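MEDIA RELEASE

Clelel revises small-batch packing layout for moulded trays and fittings

Sat 29 June

Clelel has released a revised layout for the packing of moulded plastic trays, interior panels and associated small fittings. The layout, sold as the Nuresus packing bay, combines open painted-steel shelving, a light grey plastic bin and a low base carrying a flat carton. It replaces the bench arrangement used in the first Nuresus issue.

The revision covers the position of the shelving relative to the bin, the separation of large and small parts by shelf level, and the height at which the bin is loaded. Shelf construction is unchanged from the first issue.

Shelving

Shelving is in yellow-painted steel with black uprights and diagonal bracing at the rear. The gloss finish was retained from the first issue after a trial of a matt coating, which marked more readily when black parts were dragged across it. The high contrast between shelf and part is intended to make a missing or doubled part obvious at a glance.

The upper shelf is reserved for trays. Trays are laid flat and face up, and are not nested. Nesting saves shelf length but was found to scuff the raised rims, and scuffed rims were the most common cause of rejection at goods-in during the trial period.

The lower shelf takes discs, pins, flat cases and hand tools. Clelel does not supply dividers for this level in the standard bay. Customers who need them can order the Saber insert separately, which sits directly on the shelf and requires no drilling. Parts are kept back from the shelf lip so that they stay put if the bay is knocked.

Bin and carton

The bin is an open, translucent light grey plastic container with smooth sides and a rolled rim. It stands on a flat cardboard carton, which in turn rests on a low base beside the shelving. The carton raises the bin floor and gives some cushioning when a heavier part is set down. Any sound, flat carton of adequate size is acceptable.

Trays are lowered into the bin lengthwise. The recommended practice is to support the tray at both ends, hold it clear of the rim and tilt the face upward before lowering, so that the textured channel can be checked for marks. A tray that touches the rim on the way in should be returned to the shelf and looked over again before packing.

Soft items, including fabric-covered parts, are packed in a separate pass. Felt-type surfaces pick up plastic swarf and should not share a bin with freshly moulded parts. The first issue of the packing guide was silent on this point — the omission has been corrected.

Trial results

The layout was tested at the Itov packing room. A total of 3211 parts passed through the bay, of which 1657 were trays and panels and the remainder small fittings. The trial had been planned for nearly 2000 parts and was extended when a second tray profile was added to the schedule.

Two changes were made as a result. The shelving was moved closer to the bin, shortening the reach from the upper shelf, and the carton was laid flat where it had previously been stood on edge. The second change lowered the bin and made it noticeably steadier during loading.

No change was made to floor marking. Clelel considered painted outlines for the bin base but left these to the customer, as bay positions at most sites are altered between product runs.

Limitations

The Nuresus bay is intended for light moulded parts. It is not suited to glass, to parts with uncured coatings or to anything supplied in oil. The upper shelf has no retaining edge for round stock, which should be kept in a lidded container elsewhere. Parts longer than the bin should be packed directly into a carton of the correct length and should not be left projecting over the rim.

Bays supplied under the first issue can be converted without new steelwork. The conversion consists of repositioning the shelving and substituting the low base for the bench. Existing bins may be kept in use provided the rim is not split.

Product views

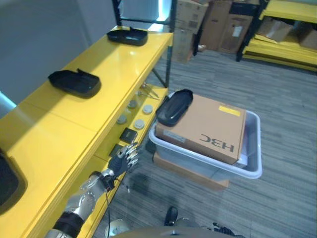
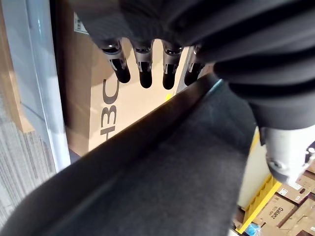
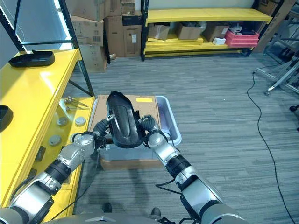
Availability

The revised Nuresus packing bay can be ordered now, with deliveries from July. The Saber insert will follow in the same month and will be offered in one depth only. The updated packing guide is included with each new bay and will be sent on request to holders of the first issue.

About Clelel

Clelel designs and supplies shelving, bins and packing layouts for short-run plastics work. Product enquiries and requests for the packing guide should be directed to the Clelel sales office, quoting the issue number printed on the bay order form.

ENDS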